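My Thursdays With the New Arms

27 Nov 2025

I had meant to write this up weeks ago, but the kitchen remodel ate my evenings and then there was the cold that went through everybody on our shift, so bear with me if I wander a little!

For those who are new here, I work at the Clanholm packing center, where we put together fruit trays and lunch boxes for offices and schools. I've been on the tray line for a good long while, and when the company told us in January that Canda was coming (that's the name of the automation project, and no, I don't know what it stands for either), I went home and had a proper worry at the kitchen table. There are 144 of us in the building. You do the math in your head whether you want to or not.

What they did was start small, with 2 stations down at the far end, by the loading doors. The rest of us kept packing as usual, almost 820 trays on a busy morning, and we'd sneak looks on the way to break. My own job changed over the summer. I pack three days a week now, and the other two I'm in the practice room, setting out pieces and writing down how each try goes. I got a small raise for it, and a chair, which my knees have been very happy about.

It isn't all rosy. The line is quieter than it used to be, and I miss the chatter. A few of the early shift folks moved over to the Brirnness warehouse when the hours were shuffled, and I still think they should have been asked sooner and more kindly. I said so at the meeting, and I'll say it again at the next one. The people from Sisodia, who handle our training, did write it down, so we'll see.

The practice room is where I've learned the most about my old job, funny enough. You pack fruit for years and your hands just know things, and then somebody asks you to explain how you pick up a bunch of grapes and you stand there with your mouth open (do I go by the stem? do I scoop?). We use toy grapes on a pink plate for this, and I've come to watch for where that lower black finger comes down, right over the middle of the bunch, when I would sooner come in from the side with my whole hand. I put that in my notes, with a little drawing, and next week I'm supposed to go over it with the training people. 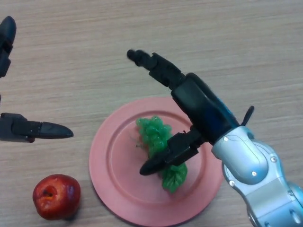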